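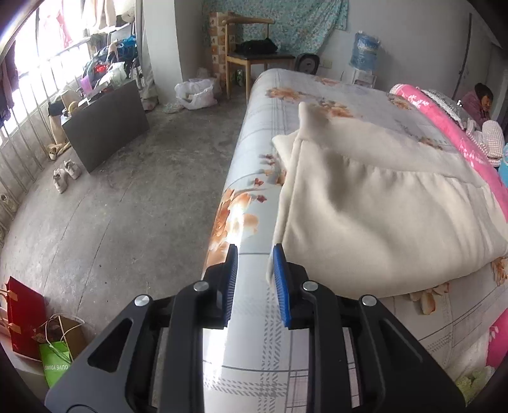

4.2 Open-day demonstration

Figure 4. Hand-held gripper over a cream-colored garment on a flower-printed cloth.

The garment task was presented to visitors at the Sillgate open day on 29th April, in the afternoon session. The demonstration was led by Aigars Sproģis and followed the collection procedure given in Section 3, with one change: visitors were allowed to operate the gripper themselves after a short introduction. Each visitor worked under the direction of a member of the project staff and was asked to grasp, lift, and fold a single garment. No practice attempts were given.

Figure 4 shows the approach to a grasp. The jaws are open, the two ribbed blue pads face each other, and the right pad is at or close to the lower left edge of the garment. This part of the task received the most attention in the introduction. Visitors were told to bring one pad to the cloth first and to close the jaws only when a fold of fabric stood between them. Thick, soft garments were chosen for the afternoon on the advice of the Dzene group, whose earlier trials had used thin shirts and had recorded many grasps in which the bed covering was picked up together with the shirt.

Patterned coverings were kept in use throughout. The Jilley protocol calls for a plain cloth of a single color, and results obtained under it are therefore not directly comparable with ours. Homes in which folding is done on a bed seldom offer such a surface, and the household objects near the work area were likewise left in place – a choice that several visitors asked about.

The open day added 400 recordings to the 2653 already held in the Bramalance set. Recordings made by visitors are marked as such and are kept out of the training portion. They are used only in Section 5, where the policy is tested on motion from untrained operators. Visitor recordings lasted up to 885 frames, and the longest came from attempts in which the first grasp was released and taken again.

Two limits of the exercise should be noted. Visitors watched one another before their turn, and later attempts cannot be treated as independent of earlier ones. The order of attempts was also not fixed in advance. A second session, held in May with separate entry times, is reported in Section 4.3.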